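Tapis de pliage Brolen : trois mois de chemises, de pulls et de mauvaise foi

Par Kadir Yazıcı — rubrique Linge et rangement

Un vêtement sombre, un fond crème, des carreaux : ma vie d'octobre.

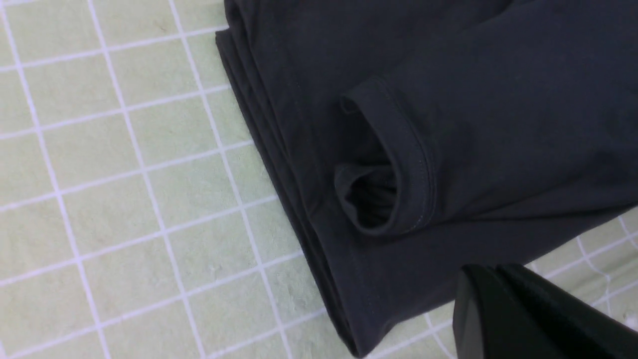

Pourquoi j'ai acheté un quadrillage

Je plie mal. Je le sais depuis l'enfance, on me l'a redit à l'armée, et Esperanza Lyons, avec qui je partage un appartement et une armoire de taille insuffisante, me le rappelle chaque jeudi, jour de lessive. Mes piles penchent. Mes pulls ont quatre formats différents dont aucun ne correspond à la profondeur de l'étagère. Quand on ouvre la porte trop vite, il en tombe un.

Le Brolen est un tapis souple à poser sur une table, imprimé d'un quadrillage, sur lequel on étale son linge pour le plier d'équerre. Je l'ai payé 70 euros chez Tistmont, frais de port compris, ce qui place le carreau à un prix que j'ai préféré ne pas calculer. Il existe moins cher (une table). Il existe aussi plus cher : le modèle Perkari, avec volets articulés, qui plie à votre place à condition que vous ne portiez que des t-shirts de taille moyenne.

Le déballage

Il arrive roulé dans un tube en carton. Comptez une nuit sous des dictionnaires pour que les coins acceptent de rester à plat, et encore, chez moi le coin inférieur gauche a fait de la résistance jusqu'à la deuxième semaine. La notice tient en une page et trois schémas. Le troisième montre un drap-housse plié en rectangle parfait. Je le considère comme une œuvre d'imagination.

À l'usage

Sur une chemise, c'est bien. Les lignes donnent un repère pour les côtés, on rabat les manches, on remonte le bas, et on obtient un rectangle qui en est presque un. La première fois, j'ai appelé Esperanza pour qu'elle vienne voir. Elle est venue, elle a vu, elle a demandé si je comptais plier aussi les autres.

Sur le linge foncé, le contraste aide franchement. Mes vêtements bleu marine presque noirs, qui sont la majorité, se détachent bien sur le beige, et le moindre pan qui dépasse se remarque. Sur la table en noyer, je ne voyais rien du tout et je vivais plus heureux. Maintenant, quand la couche du dessous sort d'un côté, avec ses bandes d'ourlet qui se montrent en escalier, je le sais. J'ai le choix entre recommencer et retourner la chose dans l'armoire côté présentable vers l'extérieur. Je vous laisse deviner ma moyenne.

Avec les vêtements blancs, en revanche, le quadrillage perd de sa superbe. Les lignes sont claires, d'un blanc tirant sur le lavande, sur un fond lui-même pâle. C'est joli, c'est reposant, et le soir sous une ampoule fatiguée on les cherche du doigt. Un trait plus soutenu n'aurait vexé personne.

Autre reproche : le tapis ne tient pas en place. Rien ne l'accroche à la table. On tire sur une manche, il pivote de quelques degrés, et l'on plie alors très soigneusement selon une diagonale. Les carreaux restent d'équerre entre eux, c'est le reste du monde qui ne l'est plus. J'ai réglé la question avec deux pinces à nappe, non fournies.

Les grandes pièces

Le tapis est trop petit pour une serviette de bain ouverte, et un pull d'hiver étalé en grand déborde. Il faut donc plier un peu avant de pouvoir plier correctement, étape que la notice passe sous silence. Pour les draps, n'y pensez pas. J'y ai pensé un dimanche entier.

Les pantalons s'en sortent mieux. On les met en long, jambe sur jambe, puis on replie en trois, et les carreaux permettent d'obtenir toujours la même largeur. C'est là que j'ai compris l'intérêt de l'objet : il sert surtout à faire deux fois de suite le même rectangle. Mes piles penchent moins.

Entretien

Une éponge humide, un peu de savon. Le fond légèrement marbré cache assez bien les petites taches, et la goutte de café du premier mois a disparu dans le décor. Les peluches des pulls s'y déposent volontiers, un coup de rouleau adhésif et on n'en parle plus. Ne repassez pas dessus. C'est écrit en gras dans la notice, ce qui laisse supposer un précédent.

Et face aux autres ?

J'ai emprunté le Ung d'un voisin, une planchette rigide autour de laquelle on enroule le vêtement avant de la retirer. C'est rapide, un peu brutal, et tous les pulls finissent au même format, celui de la planchette. Si votre étagère est étroite, c'est un meilleur achat. Le Brolen demande plus de soin mais s'adapte à ce qu'on lui donne, et il se glisse derrière un meuble quand des gens passent à la maison.

Verdict

Je le garde. Esperanza l'utilise aussi, en prétendant que c'est parce qu'il est déjà sur la table. Il ne m'a pas appris à plier, il m'a appris à voir que c'était mal plié, et j'ai progressé par agacement. À 70 euros, attendez une promotion. Tistmont en fait de temps en temps, en général la semaine qui suit votre commande.

Pour : contraste net avec le linge foncé, nettoyage facile, largeur régulière d'une pièce à l'autre.

Contre : glisse sur la table, lignes trop pâles pour le blanc, trop petit pour les serviettes, prix.

Note : 3 sur 5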